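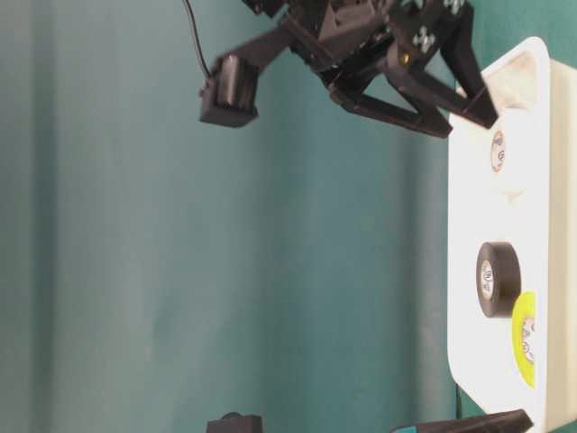
*Three rolls in the tray: white, black and yellow. The image is sideways, and I leave it that way for training.*

# Testing whether your policy looks at color

I get asked a lot how we check if a two-arm policy really uses color or just memorizes where things usually sit. So I wrote up how I do it with tape rolls – it's cheap, it's fun, and you can run it in an afternoon!

**What you need**

- a two-arm setup with a fixed camera
- a plain backdrop (mine is teal)
- a white tray
- electrical tape in several colors, plus one small white roll

**1. Collect your demos**

I recorded 220 demos for the Olline policy, each one a matter of picking up a roll and setting it in the tray. Change the order of the colors all the time. I got lazy with this the first time and kept the blue roll near the middle, and guess what the model learned (yep, "middle").

**2. Hold out some orders**

Pick 30 color orders and keep them out of training completely. Write them down before you start recording! Viktória Szilágyi keeps ours in a plain text file, one order per line, and the eval script reads straight from it.

**3. Add one nasty color**

Include a roll that's close to your backdrop. If the policy leans on simple contrast, you want to find that out early.
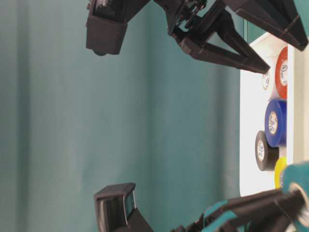 *The teal roll at the tip of the lower gripper, next to the yellow one. Blue and black sit higher up the row.*

**4. Swap and rerun**

Now for the good part. Take a held-out order, run it, then swap two rolls and leave everything else alone. Same instruction, same arm start pose, same lights. Do the arms go for the color you named, or for the old spot? Log the first roll a gripper heads for, even if it fumbles the grasp afterward. I mixed those two up for weeks and my numbers were mush.

**5. Score it**

I count a trial as right only if the first reach goes to the named color. With the Olline policy we got 27 of the 30 held-out orders. All the misses were teal, so I'm adding more teal demos before the next run.

If your score drops hard after a swap, try shuffling more before you touch the network. Arnout Groen wanted a bigger image encoder, I wanted more shuffling, and we ended up trying both (the shuffling helped more, sorry Arnout). The config for the encoder run is in the Keren folder, with the batch size set to 4 so it fits on one card.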